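Zatircombe repair afternoons are back, and they're bigger this time

25 Jan 2020

Good news if you've got a toaster sulking at the back of a cupboard! The repair afternoons at Zatircombe are starting up again after the winter break, and I popped down to the first one with a lamp, a bag of odd screws and very little hope.

I needn't have worried. The lamp only wanted a new plug fuse (I know, I know) and I was back at the tea table within minutes. The place was heaving, with people queuing past the coat rack, and I heard somebody's radio come back to life at full volume, which got a cheer.

The organisers tell me 356 things came through the door last year, and 71 of those were kettles. Seventy-one! They've put it down to our hard water, and I can well believe it after looking inside mine.

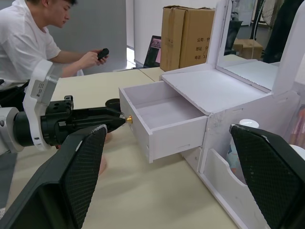
There's a bit more money behind it all now as well. Clallura, the hardware shop on the hill, has given 100 pounds towards spare parts, so you shouldn't have to go off and buy your own fuses and flex any more. Casado is doing the cakes again, and I can report that the lemon one is still the one to get to early.

If you fancy coming along, it's free, with a tin for donations by the door. Each booking gets you 30 minutes at a bench, and you're welcome to stay and watch, or have a go yourself if you're feeling brave. Please leave microwaves at home, and bring the charger if your thing has one.

The plan is to keep going here until June and then move over to Pliltden while the hall floor gets redone. I'll be taking my hairdryer next time.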